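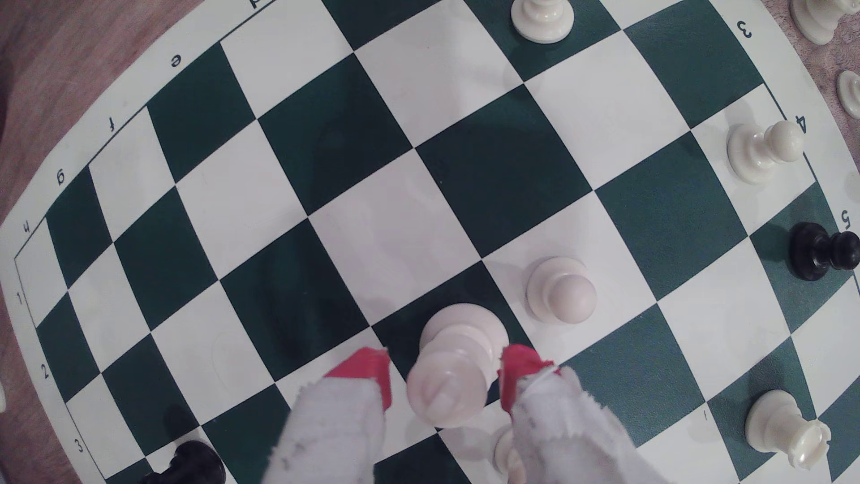 Consuelo Valdovinos wrote in to say she had done 297 tactics puzzles in April and her rating had gone down. She wanted to know which app she should switch to.

I don't think the app is the trouble. Puzzles are fine, but a puzzle tells you something a game never does: there is a winning move right now, go find it. In a real game you get 40 positions in a row where the best you can do is improve a knight a little, and no bell rings when the position changes. Most of the advice sold to club players skips over this. I've bought a fair amount of it, including the full Lostico course, and I got more out of going over my own losses with a pencil.

How to go over a lost game

1. Wait a bit. Right after a loss you will blame the clock, the opening or the noise from the next board. I play on Friday nights and don't look at the game until the next morning.

2. Set it up on a real board. A cheap roll-up vinyl one will do. I'm told by people who sell wooden sets that the feel of the pieces helps you think, and I have yet to see any sign of it. What does help is moving at the speed of your hands. On a screen you click through 67 moves in less than a minute and learn nothing.

Check that h1 is a light square before you start. If your coordinates are facing the wrong way you will copy moves down wrong, and it may be a while before you notice.

3. Keep the engine off. This is the step people skip. An engine will tell you that move 13 was a mistake, and you'll nod, and next week you'll play the same kind of move. It can't tell you what you were thinking when you played it.

4. Play through once and mark every move where you remember being unsure. Go by memory of the game, whatever the position looks like now. A question mark in the margin is enough.

5. Go back to each mark and write down what you were afraid of or hoping for. One line each. "Thought he was going to push the f-pawn." "Wanted to trade queens, didn't check what came after." These lines are the useful part, and they're a bit embarrassing, so keep them somewhere private.

6. Now turn the engine on, and only look at the marked moves plus any place where the score jumps by more than 2 points. Ignore the rest. A drop of a third of a pawn in a club game means very little.

7. Write one sentence at the top of the sheet saying why you lost. If it says "the opening," try again. Sometimes that's the right answer, but I'd want to see it proved. When I did this for a whole season, the opening decided far fewer of my games than I had been telling people.

What about openings, then?

Pick something dull and stay with it for a year. The Nornness forum will tell you your choice is refuted. Ask them to show you the game where someone at your level refuted it.

How long does it take?

Around an hour for a long game. Blitz games aren't worth it, except to see where your clock went.

Does it work? It seems to have worked for me, slowly, and I can't rule out that I'd have gotten better anyway just from playing more. Try it on your next ten losses. If your one-sentence reasons all come out different, stop and go back to puzzles. If the same one keeps turning up, work on that before you pay for anything.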